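Cloltanik Home Handling Group
Minutes of the June project meeting, Istcombe office, 2:00 p.m.

Present: five members of the group, with the Prorkska software team on the line. Minutes of the last meeting were accepted with one spelling fix.

1. Garment folding, first results

The group heard the first real numbers from the two-handed folding study, and they are good! The policy was trained on 324 demonstrations done by people with a pair of hand-held grippers, all in ordinary bedrooms, no robot present. On the Tian arm pair it then finished 53 folds out of the test set without a reset. Our spring version, trained on lab table data only, got stuck on the first sleeve so often that we stopped scoring it. 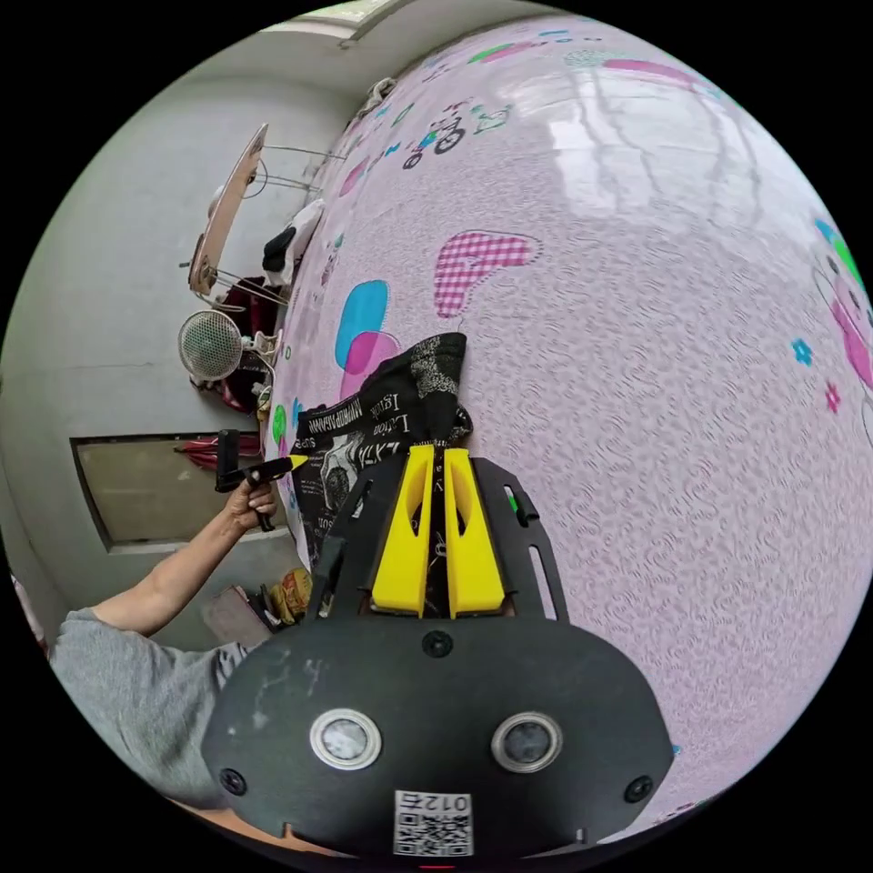 Most of the gain seems to come from the approach. Demonstrators were asked to slow down just before closing the fingers and to press lightly into the cloth, and the policy has picked up that habit. It was a pleasure to watch the test clips on this point. Prorkska asked whether the slow approach costs too much time per fold. It adds a little, and everyone present thought it was well worth it.

2. Soft surfaces

A long and lively talk about beds. A mattress gives under the fingers, so contact height is never the same twice, and the old fixed-height rule is no use at all. The new training takes height from the wrist view alone. Agreed to keep beds as the main surface through the summer and bring the tables back later as a check.
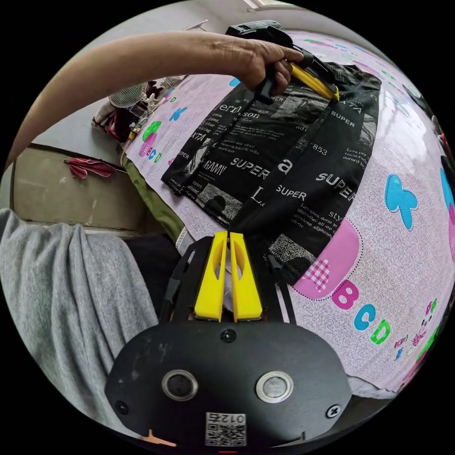 Edge finding is the part we still understand least. The model does well on plain cloth, but it can mistake a strong line in a print for a hem. Demonstrations like the one with the black top, where SUPER is repeated all over a dense white and gray print and the yellow jaws have hold of the top edge, are just what we want more of. The patterned sheet underneath makes it harder still, with colored letters and shapes right beside the cloth. Prorkska will try a version that hides random patches of print during training and report back.

3. Data check

Of 373 recordings received, the 324 used in training passed the sync check between left and right tools. The rest are being looked at again, as several may only need their clocks lined up. Prorkska has a script for this and will share it.

4. Next steps

More busy prints, more dark cloth, and at least one new home near Istcombe.
Tian arms to be booked for a second test round, same garments, same scoring sheet.
Scoring sheet to gain a column for "grabbed the sheet too."
Draft of the methods section to go around before the next meeting.

5. Other business

Request for a second charging shelf approved. Meeting closed at 3:40 p.m.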